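Hornach Suture Practice Pad - Set-up Guide
Section 2: Closing the practice cut with interrupted stitches

Before you start: pad flat, crease running away from you at a slant, light over the middle. Have the needle, black thread, both instruments and scissors within reach. Cut should lie left to right.

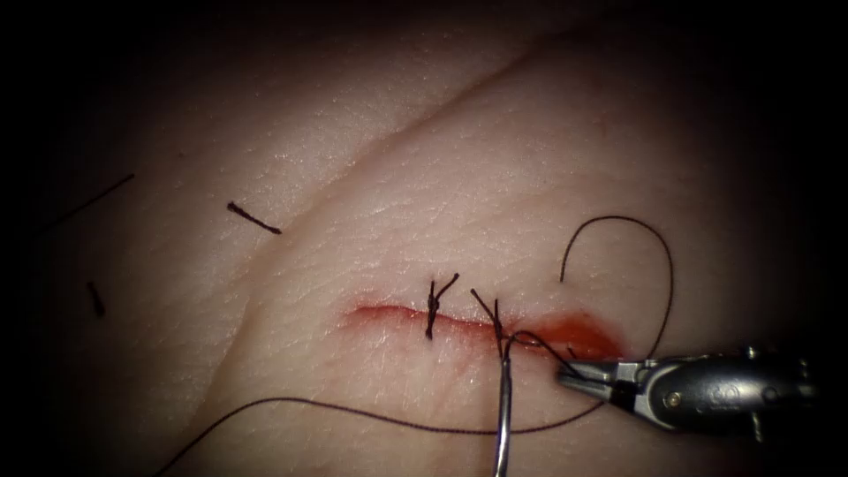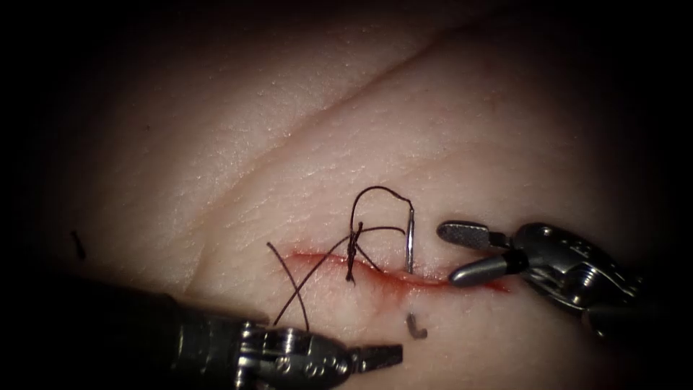 Fig. 2-1 and 2-2. Curved needle and dark thread at the practice cut, red along the slit.

1. Grip the curved needle behind the middle of the curve. Not at the tip - it bends.

2. Go in straight down, a little way back from the edge. Turn your wrist, let the curve do the work. Don't push.

3. Come out the same distance on the other side. Uneven bites make the edges ride up, and you'll see it right away.

4. Pull the thread thru slowly. Leave a short tail.

5. Loop, grab the tail, lay the knot down. Two throws, then 2 more going the opposite way. Snug, not tight.

6. Trim both tails. Leave enough to grab when you take them out later.

7. Move along the cut and repeat. Keep the spacing even.

NOTE: Red fluid collects at the low end of the cut. Blot it, dont wipe. Wiping drags it into the pores and it stays there.

NOTE: If the thread crosses itself before the knot is down, stop and let go of the tail. Untwist, start the throw over.

CAUTION: Needle is sharp. Never leave it standing in the pad when you walk away. Count needles back into the tray.

CAUTION: For practice only. Do not use pad, thread or needles on people or animals.

Replacement pads: order part 197 from Fendale. Cleaning and storage, see Section 3.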